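What the lockdown letter left out

The letter from school came home in January, folded into the bottom of a bag under a banana. One page, both sides. It said the school would be running its first lockdown practice of the year, that children would be told it was a practice, and that parents with questions could ring the office between 8.30 and 4.

I had questions, so I rang. I also went to the evening meeting, and I've now read the whole of the district's school safety policy, all 54 pages of it. I'm writing this down for other parents at Erwood Primary who couldn't get to the meeting and keep asking me about it at the gate.

Some background for anyone who reads this and doesn't live here. Last autumn a man with a knife was seen on the path behind Stoltorby High, just after the end of the school day. Police arrested him within the hour and no pupil was hurt. The high school locked its doors and kept everyone in until 5. Parents stood on the road in the rain with no idea what was going on, and a lot of what went round on people's phones that afternoon was wrong. I had one message saying there had been a shooting. There hadn't.

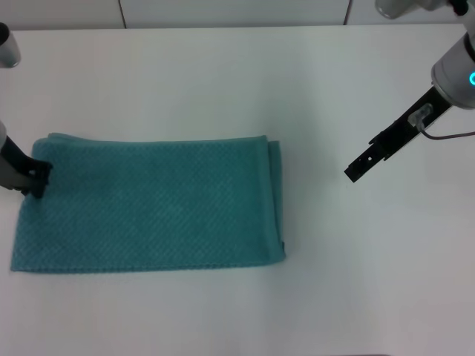
After that the district paid for a review by a firm called Antoniuk, and the review is where most of the new rules come from. It's on the district website if you dig. The summary is readable. The rest is mostly tables.

The main change is that every school, primaries included, must now practise a lockdown once a term. Before this it was left up to the head. At Erwood the practice lasts 22 minutes from the first tone to the all clear. Doors are locked, blinds go down, children sit away from the windows and the teacher takes the register in silence. The younger classes are told it's for times when the school needs everyone to stay put and be quiet, and the reason given might be a loose dog. I was in two minds about the dog. My son is seven and he asked whether the dog had bitten anyone.

The second change is to the doors. The front entrance at Erwood used to be propped open at going-home time and now it isn't. You wait in the yard and classes are brought out one by one. It's slower, and in bad weather it's miserable, but I can see the sense in it. The side gate by the bike racks is locked from 9 until 3 and has a new keypad. If you're late, you go round.

The third is the messaging system, Skullis, which replaces the old text service. This took up most of the meeting. At Stoltorby High the first message to parents went out long after the doors were locked, and 253 families never got one at all, mostly through old numbers on the system. With Skullis you confirm your own number each term, and if you don't, the office chases you. Messages are meant to go out within ten minutes of a lockdown starting, even if all they say is that there is one.

I'd urge everyone to check theirs. When I logged in, mine had the landline from our last house, which we left four years ago. You can add a second contact as well – I put my sister down, as she lives closest.
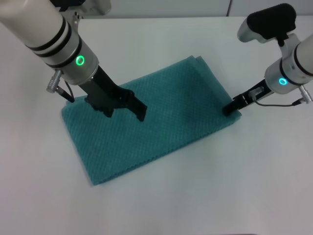
Will parents be told about a practice in advance?

You'll be told the week but not the day. The message goes out once the practice is over, and it will have the word PRACTICE at the start in capitals.

I asked about children who find it hard. The answer was that you can speak to the class teacher, who can arrange for a child to know the exact time and sit with an adult they choose. This isn't in the letter and I think it should be. The woman next to me had kept her daughter off school for the last fire drill and had no idea there was any other way round it.

The part I was least happy with was what happens afterwards. The Antoniuk review has a short section on support following a real event, and it says each school should have someone trained to talk to pupils. Across the district there are 1,222 primary pupils and one counsellor, who is also shared with the high school. I asked whether there was money for another and was told it was being looked at. I've written to the district and will put the reply up when I get one.

The practice itself went ahead the week after the meeting. My son said it was boring and that he'd needed the toilet. He asked about the dog again at bedtime, and this time I told him there wasn't one, and that it was a practice for keeping safe, like the fire bell. He seemed fine with that and wanted to know what was for breakfast.

The next meeting is at 7 in the school hall. The office has paper copies of the policy if you'd like one, but ask for the full version. The first one they gave me stopped at page nine.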